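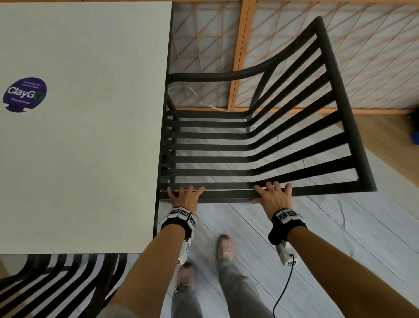

*A black slatted chair beside a white table.*

# The Dolasby Hymn Board

A projector can show the words, the tune, and a sunset over a lake. It can also show the song leader's desktop, which is how one congregation learned about his fantasy football team. The Dolasby shows numbers. It has been showing them, without a software update, for as long as we've made it.

It's a plain oak board with five grooved rails and a header rail for the season or the psalm. Number cards slide in from the left. They're printed on both sides, so a 6 can't pass itself off as a 9 unless the person setting the board is really determined. We underline the 6s. People still manage it.

## What's in the box

- One board, oiled finish, light or dark
- 90 number cards, white on black or black on white
- Header cards: Advent, Christmas, Lent, Easter, Psalm, Offertory
- Two brass hangers and screws
- A card tray with a lid, which will be lost by September 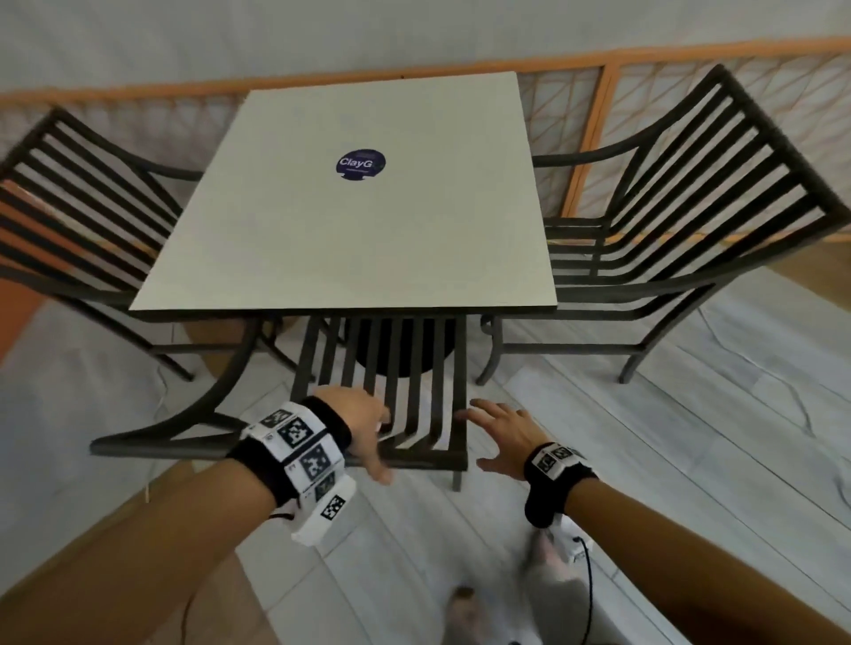 The board weighs 14 pounds, so please find a stud. Plaster over old stone is another matter, and for that we sell the Mofokeng bracket, which spreads the load across a wider plate. Old walls like it, and so do the people who sit under them.

Numbers are three inches tall and readable from the back pew, where most of your congregation already is. If your building is long or your lighting is moody, order the Lustska card set. The digits are an inch taller and the board holds one hymn fewer. We've had no complaints about the missing hymn.

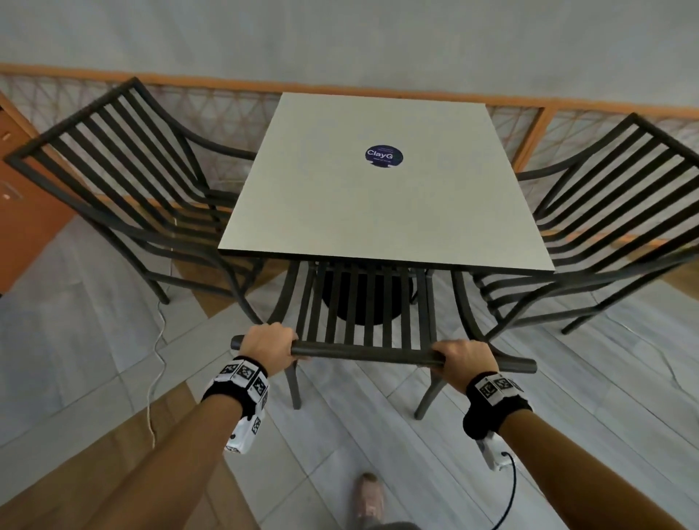

Spare cards come in packs of ten, any digit you like. Most churches run out of 2s and 3s first, depending on the hymnal. If yours goes past 999, say so when you order and we'll cut the rails for four digits at no charge.

## Price and ordering

The Dolasby is $1,805 delivered, bracket and spare cards extra. Yes, it's a board. It's also solid oak, made to order, and covered for 5 years against warping and splitting – though not against children's choirs.

Our other board, the Zenovix, is birch, has three rails, and suits chapels and shorter attention spans. Cards fit both.

Allow six weeks, or eight if you'd like it for Easter, along with everyone else.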